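Chakra Basics with Olga Esteves
Handout 2: The Heart Center

Welcome back, everyone! Last time we worked low in the body, with roots and grounding. Now we climb to the heart, the green one, and I love teaching this one - it's the bridge between the lower three centers and the upper three.

Before Thursday, please:
- sit for up to 40 minutes, hand on chest, breathing through the nose
- read the Falcão chapter on breath
- write one letter you won't send
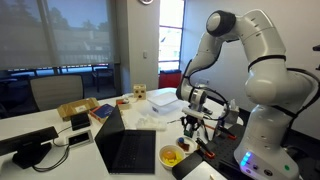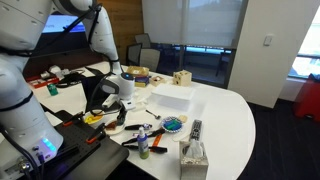
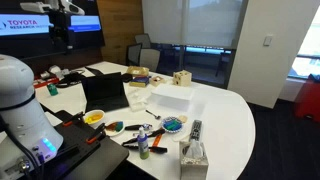
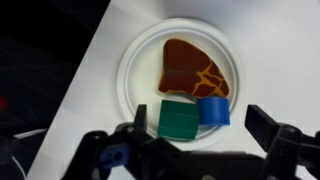
The white tabletop, four views.

In class we'll share (only if you want to!) and try the partner breath, two rounds, eyes closed. Tears are welcome, and so is giggling. If your chest feels tight, drop back to the belly breath from Handout 1 and stay there as long as you like.

Bring a blanket and your journal.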